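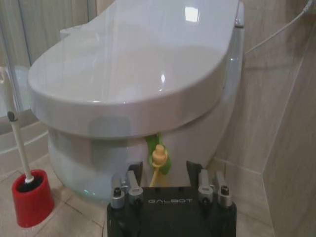 Wrist cam view, lid closed, gripper in front of the base. Ticket 287, bathroom task.

Opened by: Zubaida Kazmi
Component: Matlala (grasp perception), Skullis (arm planner)
Status: fixed on branch, waiting on review

Hi all, me again with the bathroom one. Short version: Matlala keeps handing us a lovely confident grasp pose that sits on the lid instead of on the thing we asked for. Skullis then does exactly what it's told and plans a nice smooth path to a spot up on the glossy plastic. I've been hitting stop before it gets there, so no harm done, but it's driving me a bit batty.

The target is the yellow stopper with the green strap around it, under the front rim of the lid. Segmentation is fine! The mask hugs the stopper and strap really well, and the colour helps a lot (bright green against all that white and beige). It's the depth that goes off. There's a big bright highlight on the lid plus softer streaks along the curved front edge, and the depth under them comes back full of holes. The hole filler then borrows from whatever's nearby, smears the lid rim down over the top of the stopper, and our centroid goes for a wander.

What I tried, in order:

Restarted the perception node. No change, but you'd all have asked.

Redid the hand-eye calibration. The numbers came out as good as last time, so I put the old file back and stopped blaming it.

Turned the overhead light off. The pose behaved for 4 runs and then jumped onto the lid again. I don't love this as a fix anyway, we can't go around flicking people's lights off.

Turned hole filling off completely. Now the stopper is right, but the glass shower panel on the left turns into confetti and Skullis refuses to plan at all (start state in collision, over and over).

Amna had a look after lunch and asked which order the mask and the filler run in. Good question. The filler goes first, over the whole image, and the mask gets applied to the already smeared result. I'd been staring at the launch file since 10 and had read straight past it.

So the branch now does it the other way around for the grasp target only. Crop to the mask, throw out any filled pixels inside it, take the median of what's left. The collision map still gets the filled version, so the panel stays in one piece. I also shrank the mask by a few pixels so the edge of the lid can't sneak in at the top.

Ran it 11 times with the light on. All 11 poses landed on the stopper. That's pose only, mind you, I haven't let it close on anything with the new code yet.

Two leftovers:

The yellow cord hanging under the stopper isn't in the collision map. It's too thin for the voxel size we use. I can drop the voxels near the target, but planning gets noticeably slower and the Larkier demo config shares that setting, so I'd like a yes from somebody before I touch it. Same story with the thin white cable up the wall on the right, although we've got no reason to go near that one.

The brush handle leans out of its red holder at an angle, and the planner's box around the pair is way too generous. It's eating a good chunk of the free space on the left of the bowl. Splitting it into two boxes would do the trick. Happy to put that in a separate ticket if you'd prefer to keep this one tidy.

Amna Mohmand commented:
Reviewed the filler change, looks right to me. Can you log the number of valid pixels left after the crop? If it drops really low we should bail out and ask for another view, otherwise the median is just noise. Leave the voxel size alone for now, Gandico is still testing on the old value. Yes please to a separate ticket for the brush box.

Zubaida Kazmi commented:
Done, it logs the count and returns "no grasp" under the threshold. I made the threshold a parameter so we can argue about it later. Brush box is split out into its own ticket. I'll do the closing test with the speed turned right down and my hand on the stop, and post the log in here when I've got it.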